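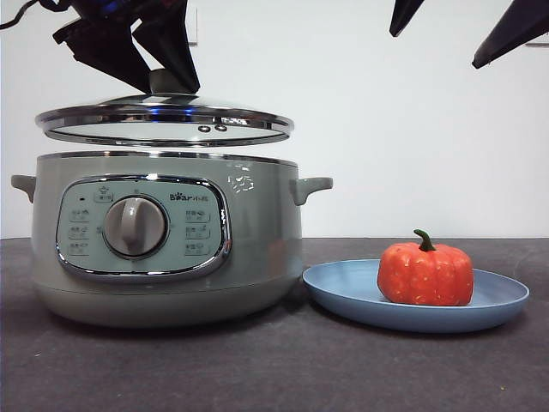

*Green Bear slow cooker and its glass lid.*

# About Itenell

Itenell is a small kitchenware shop in Standham. We sell used slow cookers, multicookers and stock pots that have been cleaned and tested, and we sell replacement lids for pots that have lost theirs. We have a counter in the front and a mail-order business in the back. Three of us work here full time.

We opened in June in one half of the old Matoušek building, formerly a hardware store. Our half is 1,000 square feet, and most of it is shelving. The cookers are along the left wall as you come in. Lids are in the drawers on the right, sorted by diameter.

## What we sell

Our stock depends on what people bring in. There are usually plenty of round cookers and not many oval ones. Small cookers sell quickly, so call before making a long drive for one. We take imported models as well as domestic ones. Where the labels on the control panel are in another language, we put a translated card in the box with the cooker.

Every cooker is filled with water and run on each of its settings before it goes on the shelf. We check the cord, the feet, the handles and the rim. Scuffs and worn spots are noted on the tag. If a handle is loose and we can't fix it, the cooker is sold for parts.

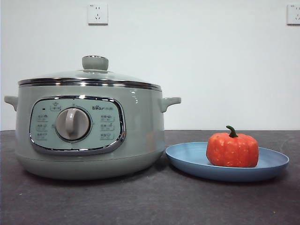

*Lid on, with a pumpkin on a blue plate beside it.*

We also like to cook in what we sell. Fall is our busy season, and the questions at the counter tend to be about squash, beans and tough cuts of meat. The recipes we hand out are collected in a booklet called *Jindness*, free with any cooker or $2 by itself. The pumpkin soup on the first page is the one people ask for most. It needs a small pumpkin, an onion, broth and most of an afternoon.

## Lids

Lids are how the business started. A good pot can last for decades, and the lid is what breaks. We have 3,000 of them in the drawers, nearly all glass, with a smaller number in steel and enamel.

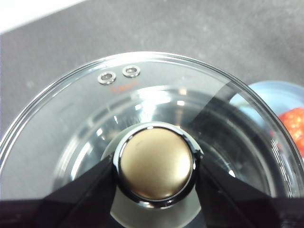

*Glass lid, gold-colored top on the knob, two steam vents.*

To match a lid we need the inside diameter of your pot, measured straight across the opening from inner wall to inner wall. Please don't measure the old lid if it is chipped. Let us know whether you want a vent. Vented lids rattle less at a boil, and unvented ones hold more liquid in a long braise. If you are close to Standham, bring the pot in and we will try lids on it until one sits flat.

Knobs are sold separately. Most are held on with a single screw and can be changed at home in a couple of minutes. Tell us if your knob has a collar or a spacer under it, as the screw length will be different.

## Bringing in a cooker

We buy cookers and pots at the counter every day we are open. They should be empty, reasonably clean and complete, with the inner pot and the lid if there is one. You can take cash or store credit.

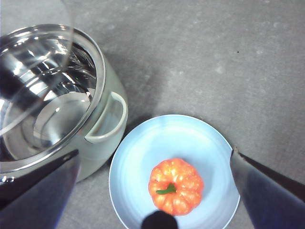 Steel inner pots are easier for us to resell than ceramic ones, and we pay a little more for them. Light scratches on the bottom are fine. We can't take pots with pitting, a bent rim or a coating that has started to flake.

## Orders and returns

We have shipped 2,000 orders so far, most of them lids. Lids go out flat between two sheets of cardboard, and cookers go out double boxed. Any lid that doesn't fit can be sent back within 30 days. Cookers carry a 90-day guarantee on the heating element and the switch.

The shop is open Tuesday through Saturday, 10 to 5. Parking is behind the building.

Page updated 2014-09-15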